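Folding Room Inspection Checklist with Comments
Durkach Garment Care, finishing side, ground floor
Inspected by: Inès Masson
Received by: Octavio Acuña, shift lead
Date: 2026-01-27
Form 43, to be kept with the October sheet

Ratings used: OK, Minor (fix at next cleaning), Fix (before the next batch), N/A.

Section 1. Floor and access

1.1 Walkway clear from door to folding tables: OK
1.2 Floor dry, no lint build-up: Minor
Comment: Lint along the wall behind the shelving. It was there in October as well. Please add that strip to the weekly sweep, as the vacuum head does not reach it and a hand brush is needed.
1.3 Cables off the walkway: OK
1.4 Exit door opens fully: OK
Comment: The door closer was adjusted after the last inspection and now works properly. Closed out.
1.5 Carts parked with brakes on: Fix
Comment: One Vamenero cart has a brake that does not hold. Tagged and moved to the store room. Do not put it back in use until the caster is replaced.

Section 2. Lighting

2.1 All fixtures working: OK
2.2 Light even over the work surface: OK
2.3 Diffusers clean: Minor
Comment: Dust on the diffuser nearest the door. Use the step stool, not a chair.

Section 3. Folding tables

3.1 Table stable, does not rock: OK
3.2 Edges smooth, nothing that could snag knit fabric: OK
Comment: Ran a nylon stocking along all the edges by hand. No snags.
3.3 Surface clean and free of marks: Minor
Comment: Small dark specks and faint smudges on the white top. The lower half is the worst part. Light garments go on this table, so it needs a wipe before each batch and a proper wash at the end of the shift. Use the Toketti surface cleaner at the dilution on the bottle and let the top dry completely before any garment goes down.
3.4 Surface free of tape residue: Minor
Comment: Small piece of blue tape on the edge near the lower right corner.
3.5 No drinks, pens or loose tags on the work area: OK

Section 4. Garment in progress

Mint-green T-shirt, part folded. 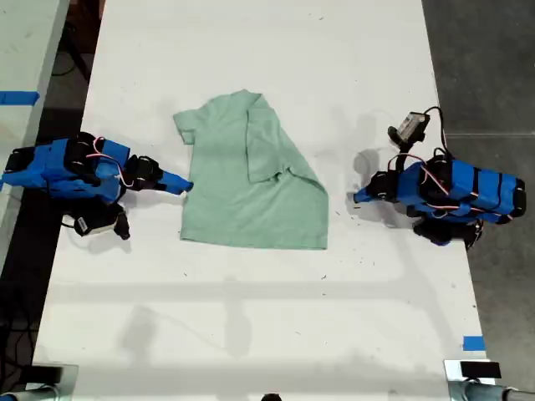
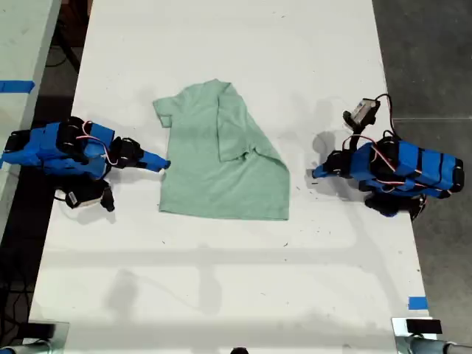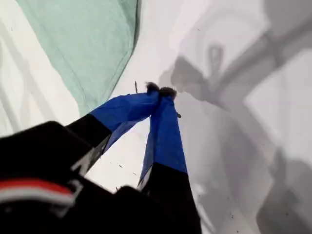
4.1 Garment laid flat before the first fold: OK
4.2 First fold straight: Fix
Comment: The right side went over on a diagonal. The fold should run parallel to the side seam, from shoulder to hem. Open it back out, smooth it and start again. If the second side is folded over a slanted first side, the stack leans and the shirts slide in the carton.
4.3 Second sleeve: N/A
Comment: Still out at the side. Fold it after 4.2 is corrected.
4.4 Hem even: OK
Comment: Fairly straight across.
4.5 Wrinkles smoothed before folding: Minor
Comment: Soft wrinkles in the body. Smooth from the center outward with a flat hand. No need to send it back to the press.
4.6 Neckline centered on the finished fold: N/A, garment not finished.

Section 5. Stacking and packing

5.1 Stacks no higher than the line on the shelf post: OK
5.2 Sizes separated: OK
5.3 Cartons closed and labeled on two sides: Minor
Comment: Six cartons on the Fairweather order had one label only. Octavio had them relabeled while I was in the room. The count on the packing sheet is 2,187 pieces and agrees with the cartons.
5.4 Rejects kept apart: OK
Comment: The reject bin needs a lid. Asked for in October, still outstanding.

Section 6. First aid and fire

6.1 First aid kit complete: Fix
Comment: No eye wash. Order two bottles, one for the kit and one spare.
6.2 Extinguisher in place, pin and seal intact: OK
6.3 Extinguisher unobstructed: OK
6.4 Emergency numbers posted: Minor
Comment: The sheet has faded and the night number is hard to read. Reprint in larger type.

Actions

Cart brake: Octavio Acuña, before the cart goes back in use.
Table wash and wipe routine: shift lead, from the next shift.
Diagonal fold: go over the parallel fold with everyone on the finishing side at the start of the shift. A sample shirt, correctly folded, is to be kept on the top shelf for comparison.
Eye wash: purchasing, this week.
Reject bin lid: purchasing, second request.
Lint strip, diffuser, phone sheet: at next cleaning.

Comment from shift lead: Agree with all items. On 4.2, the folding card by the door shows the old method and I think some people still follow it. I will take it down and put up the new one. O. Acuña

Reply from inspector: Fine. Please send me a copy of the new card for the file. I. Masson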